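Tabletop Manipulation Cells: Periodic Safety Inspection Checklist with Inspector Comments

Grakden Automation Laboratory, Plilside Building
Form 792, revision 5

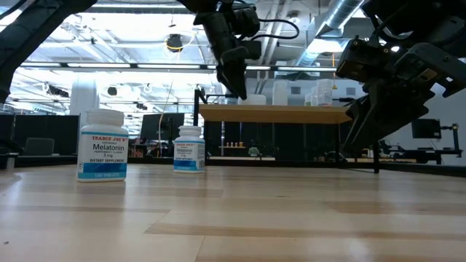
Scope. The checklist applies to every cell in which one or more robot arms handle consumer goods or household articles on an open table. It is to be completed before a cell is released for the quarter and again after any change to mounting, tooling, cabling or control software. It does not replace the operator's daily check, which is recorded in the cell log.

Cell inspected: Amundsen
Inspector: Yoshinori Fukuda
Date of inspection: Jan 19, 2020
Result: Released with conditions (see Section 8)

Ratings used on this form
S = Satisfactory
C = Satisfactory with comment
A = Action required before the date given
N/A = Not applicable to this cell

Section 1. Documentation and authorization

1.1 Current risk assessment is on file and names the tasks performed in the cell. Rating: C
Comment: The assessment covers pick, place and handover of small packaged goods. It was written before bottle handling was added to the task list. The hazards are not materially different, but the task list must match the work. The cell lead is to add the task by amendment.

1.2 List of authorized operators is posted and current. Rating: S

1.3 Operators have completed the required training and signed the record. Rating: A
Comment: Two signatures are missing from the refresher record. The persons concerned may assist at the cell but may not enable the arms until the record is complete.

1.4 Manufacturer's manuals for arms and grippers are available at the cell. Rating: S

Section 2. Emergency stop and enabling devices

2.1 Each emergency stop button halts all arms in the cell, including arms not in use for the current task. Rating: S
Comment: Tested from every station with all arms moving at reduced speed.

2.2 Emergency stop buttons can be reached from each normal operator position without leaning over the table. Rating: C
Comment: The button on the rear side can be reached, but a chair had been left in front of it at the start of the inspection. The chair was moved. Operators are reminded that access to a stop device is to be kept clear at all times.

2.3 Releasing a stop button does not by itself restart motion. Rating: S

2.4 Hand-held enabling device stops motion both when released and when fully pressed. Rating: S

Section 3. Arms, mounting and reach

3.1 Mounting bolts are present, marked and at the specified torque. Rating: S
Comment: Witness marks are unbroken on all bases. Torque was confirmed on a sample of bolts from each base.

3.2 Arms that share a working area have collision limits set in software, and the limits have been tested. Rating: C
Comment: Limits are set and were effective in test. The margin between neighboring arms was entered by hand in the configuration file and does not appear in the change record. Values of this kind must be recorded with the name of the person who entered them.

3.3 Speed is limited whenever a person may reach into the table area. Rating: S

3.4 Arms have a defined rest position, and operators use it before approaching the table. Rating: S

3.5 Loss of power does not allow an arm to drop. Rating: S
Comment: Brakes held on each arm with power removed. Slight settling was noted on one arm and is within the manufacturer's allowance.

Section 4. Grippers and wrist equipment

4.1 Gripper fingers are free of cracks, burrs and loose fasteners. Rating: S

4.2 Gripping force is set for the object class in use. Rating: C
Comment: Force is adequate for the class. Thin-walled plastic bottles should be approached with the lower setting and the setting confirmed on one object before a series is begun. Operators are not to raise the force to correct a poor approach angle.

4.3 Wrist-mounted cameras are secure and do not extend the arm beyond the envelope used in the risk assessment. Rating: S

4.4 Cables at the wrist have enough slack for full rotation and cannot catch on neighboring equipment. Rating: A
Comment: Cables are sound, with no wear to the jacket. Cable loops near the gripper should be held closer to the arm with the approved clips. Tape and household ties are not acceptable as a permanent measure. To be corrected by the end of March.

Section 5. Work surface and objects

5.1 Tabletop is stable, level and free of splinters, spills and loose fasteners. Rating: S

5.2 Only the objects required for the current task are on the table. Rating: S
Comment: Two bottles of melatonin, one larger than the other, were set out upright on the wooden top with clear space between them. Good practice.

5.3 Spare objects are stored away from the reach of the arms. Rating: S

5.4 Supplements, medicines and food items used as test objects are listed and controlled. Rating: C
Comment: Such items are to be treated as test material from the moment they enter the laboratory. They are not to be consumed, given away or returned to a household. A label reading "Test object, not for use" is to be applied to the storage bin, so that product labels remain readable for vision work. Caps are to stay closed unless the written task calls for opening them. If tablets are spilled, the arms are to be stopped before anyone collects them.

5.5 Glass, blades and pressurized containers are excluded unless separately approved. Rating: S

Section 6. Surrounding area

6.1 Walkways around the cell are clear and at least the marked width. Rating: S

6.2 Stands and tripods near the cell are stable and outside the reach of the arms. Rating: C
Comment: Positions should be marked on the floor. A stand that is moved for a recording and not put back may end up inside the envelope.

6.3 Lighting is adequate for operators and does not produce glare that hides the position of a gripper. Rating: S
Comment: Overhead lighting is good. Polished tabletops will show reflections, and vision settings should be checked after any lamp is replaced.

6.4 Extension leads and network cables are covered or routed off the floor. Rating: S

Section 7. Software and records

7.1 Control software version matches the version recorded at the last release. Rating: S
Comment: The Ridar supervisor was at the recorded build, 646. No unrecorded patches were found.

7.2 Safety-related parameters are protected by password. Rating: S

7.3 Incidents and near misses since the last inspection have been entered and reviewed. Rating: C
Comment: Entries are present but brief. "Arm bumped table" does not allow a reviewer to judge the cause. Entries should state the task, the arm, the speed setting and what the operator did next.

Section 8. Conditions of release

The cell may be operated subject to the following:

a. Item 1.3 is to be closed before the persons named in the training record enable any arm.
b. Item 4.4 is to be closed by the end of March. Until then, the operator is to check wrist cables before each session and note the check in the log.
c. The amendment under item 1.1 and the change record entry under item 3.2 are to be sent to the inspector when complete.

Failure to meet a condition withdraws the release. A cell whose release has been withdrawn is to be locked out and tagged, and may be returned to service only after a full inspection on this form.

Signed: Yoshinori Fukuda, Inspector
Copy to: cell lead, Amundsen; laboratory safety file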